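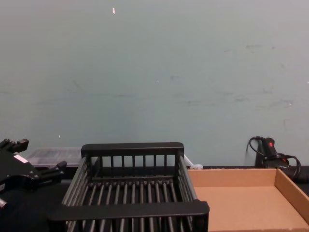
Kianoush Mahmoudi asked after the last report whether the dropped rings might come down to the right-hand fingers and have nothing to do with calibration. I said no at the time. I now think the question was fair and that my answer was too quick, and a good part of this report is about what came of it.

Progress report on the two-arm sorting cell, second period
Prepared for Pokmont by Ambros Imhof
Mon 11 October

Where we stand

The cell runs. It does not yet run well enough for me to recommend the second payment on the Clastport calibration package, and I would ask you to read their own summary alongside this one before deciding. Their summary says the cell is "stable." By that they mean the arms come up without a fault and hold their home position overnight. I agree that they do. The grant was for a cell that picks round parts and places them in a rack all day without a person standing next to it, and someone still has to.

Since the last report we logged 57 stops. Of these, 14 were cleared by a restart and never came back, and I can't tell you what caused them. Another 17 were missed or slipped grips. The rest were mostly cable faults, which I cover below.

Cabling

I have never liked how the cables were run on this cell. The supplier's drawing shows them held close to the arm all the way up, and that works fine in a drawing. In practice, a cable clipped that tight pulls on the connector every time the wrist turns all the way over, and we had the same fault again and again until Carleen Ruawai gave it some slack. The right arm now carries a loop of gray cable that hangs below the gripper, low over the black cloth, while the gripper reaches into the tray. It stopped the connector faults. It also gives us something that can catch on a rack corner, and I don't count the problem as solved. We will try a lighter cable with a guide and report on it in December.

Tape rolls and rings

We test with rolls of tape and with flat metal rings. Tape is forgiving: the fingers clamp on the edge of the roll and there is plenty to hold. I would be careful with any success rate that lumps the two together, and the figure in the Clastport summary does.
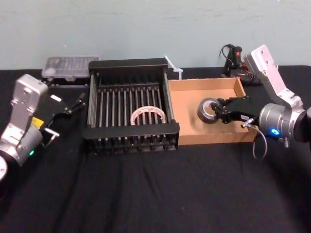 Calibration is the part of this work that I find hardest to defend on cost. The procedure takes both arms out of use for most of a morning, and the improvement we can measure afterward fades within days. Waltraud Rainer repeated it twice with the same settings and got two different offsets for the left arm. We now do a short check before each run, with the rack and the cardboard tray set side by side in the middle of the table and touching, so that a shifted rack shows up as a gap. It is crude and quick, and it has found more real errors than the full procedure did. One warning for whoever takes over: the lights on the joints, green on the left arm and blue on the right, say nothing about whether the arms agree on where the rack is. I have seen good lights on a bad morning.

Fingers

Back to the question at the top. We took the right-hand fingers off and checked them against a spare pair from Widmer. The pads were worn more on one side than the other. After swapping them, slipped grips became less frequent, though the sample is small and we changed the cable in the same week, which was poor planning on my part. I can't honestly split the credit between the two. The maintenance sheet now says to check every screw on the finger mounts at the start of the week. The old sheet said "as needed," and it never got done. 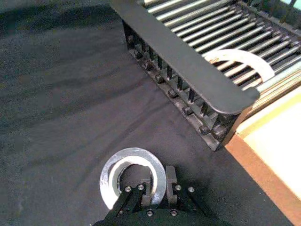

Ring at the gripper fingers, with another ring among the rods of the rack.

Spending

We have spent 3,969 of the repair budget, mostly on fingers, pads and the first cable. The Gridness software license is paid separately and is not included. I have turned down their offer of the add-on that claims to predict wear. It would need months of our logs to learn from, and our logs from before the finger swap would teach it the wrong thing.

Next period

Lorenz Mayrhofer will run rings only, with no changes to the hardware while he does it. After that we fit the lighter cable and repeat the same run. Please hold the Clastport payment until you have both sets of results. If the slips come back with the new fingers still fitted, I will say so in the next report and withdraw what I wrote above about the pads.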